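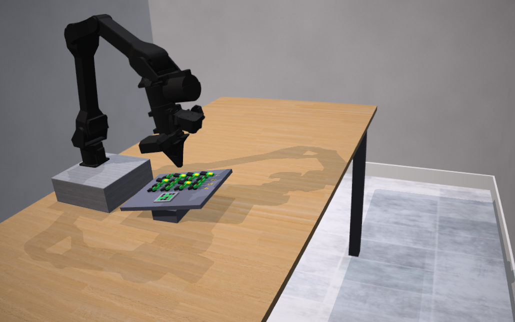

*Fig. 1. Robot arm at a table with a tilted board (computer rendering).*

## Unit 4: Taking and Using Survivor Testimony

Reading: Vanags, chapters 2 and 3; the Plukatville packet.

**4.1 The case.** The packet covers the shelling of Plukatville and the flight of its residents to Sakside. Dalia Vanags reached Sakside in September and stayed 30 days. She recorded 297 interviews, nearly all in private homes. The town register lists 1,269 arrivals for the same period. The interviews are therefore a partial sample, weighted toward people who had relatives to stay with.

**4.2 Levels of knowledge.** Mark every statement in a transcript with one of these codes:

- **D** — the speaker saw or heard the event
- **R** — the speaker was told of it by a named person
- **G** — general talk, source unknown

A single sentence may need two codes. "They burned the mill and my cousin was inside" is often D for the fire and R for the cousin.

**4.3 Numbers.** Witnesses give round figures under stress. Three speakers put the column on the Nomura road at 50 trucks, but all three had sheltered in the same cellar. Treat this as one source until the interviews show otherwise.

**4.4 Naming.** Consent to be recorded does not cover publication. Ask again, and write down the answer. Remove street names and trades where a speaker could be identified by them. Vanags withheld the village of every speaker with family still in Trelteck.

**4.5 Quotation.** Keep the speaker's order of events, even where it conflicts with the timeline. Note the conflict in the text — do not repair it inside the quotation marks. Cuts are shown with an ellipsis.

**For next session:** code transcripts 6 and 11. Bring both sheets on paper.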